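Come teach our robot arm to pick up floppy stuff! (paid, no experience needed)

Hi! I run the day-to-day on a research project called Rakness, over at the Oltby lab, and I'm looking for 11 people to come in and guide a robot arm through some very ordinary pick-up jobs. You move a handheld controller, the arm follows you, and we record what you both did.

So far we have 1,223 recorded grasps, nearly all of them done by the same few people on the team, and I think that's a problem. When we trained on the first 891 the arm got pretty good with blocks and boxes and pretty hopeless with anything thin or crumply. It also picked up my own bad habit of coming in too low (sorry, arm). My hunch is that more hands with more styles will fix a good part of this, and that's what we want to test.

What you'd do: one Saturday session, 200 short tries with plenty of breaks, snacks on me. You'd get a practice run first, and you can stop whenever you like and still be paid for the time you put in.

Who I'd love to hear from: adults of any age, left-handers especially (we have one!), people who knit or cook or fix bikes, people who have never touched a game controller. If you've worked with robot arms for a living, please sit this one out.
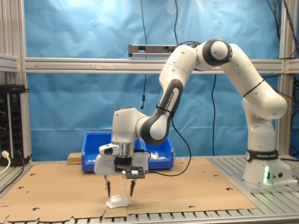

The Franka arm over a crumpled white piece, fingers open, with the blue bin behind.

Sign up at the Trorero front desk or reply through this page, and tell me which hand you write with. Sessions start in April, doors open at 9:30 a.m.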